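Vustberg Household Furniture Survey: Data Card

Version of January 2018

Summary
The survey records 705 pieces of household furniture from private homes. Each entry gives the type of piece, overall dimensions, surface finish and reported age. It is intended for researchers in housing and domestic history.

Collection
Entries were submitted by residents on a paper form and checked by Nele Mertens and Athina Psarras. Forms lacking dimensions were returned once for completion. Pieces made before 1950 are not covered.

Fields
The file contains 12 columns. Lengths are in centimeters. Blank cells mean that no answer was given. 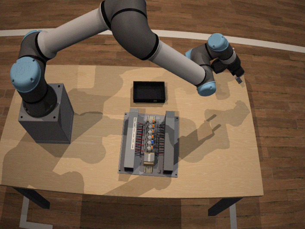
Finish is recorded separately for the top and the legs of each table. A light wooden top with fine horizontal grain on dark gray legs, for instance, is entered as "wood, light" under top finish and "gray, dark" under leg finish. Floor coverings are not recorded.

Contact
Corrections should be addressed to Veerle Bakker, Vustberg survey office.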